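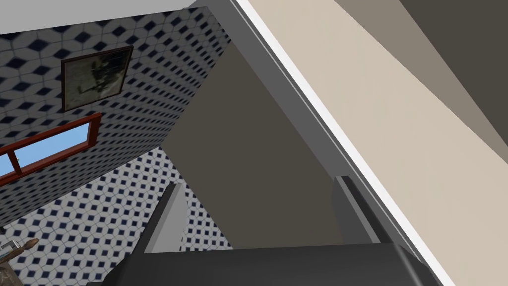 Flarkel 302 Wall Tile Adhesive

Ready-mixed paste for ceramic wall tile indoors. Sold by Nondeck in tubs and pails.

Flarkel 302 comes ready to use. Stir it before the first use and do not add water. It holds small and medium tile on a vertical wall without slipping, and you have time to straighten a row before it grabs. Patterned tile takes longer to line up, so spread less at a time.

Where to use it
Kitchens, hallways, bathrooms outside the shower. Suitable over drywall, sound plaster and cement board. Do not use on floors, outdoors, or behind a wood stove. For showers, see Dekcombe two-part adhesive.

How to apply
Wipe the wall clean and let it dry. Seal bare plaster with Pastor primer and leave it overnight. Spread with a notched trowel, then press each tile in with a slight twist. Start from a level line, not from the ceiling or a window frame, as these are often out of true. Wait a full day before grouting.

Sizes
Tub, 800 g
Pail, 8 kg

Color: off-white
Cleanup: warm water while wet, scraper once dry
Storage: keep above freezing, lid pressed down
Contractor orders: pallet pricing on orders over $3000

The 8 kg pail has had a new lid since January. Old lids do not fit the new pails.

Questions about older walls or painted surfaces go to Cor Cuypers at the Nondeck trade counter. Have the tile size and wall type ready when you call.

Unopened pails can be returned with the receipt. Opened pails cannot.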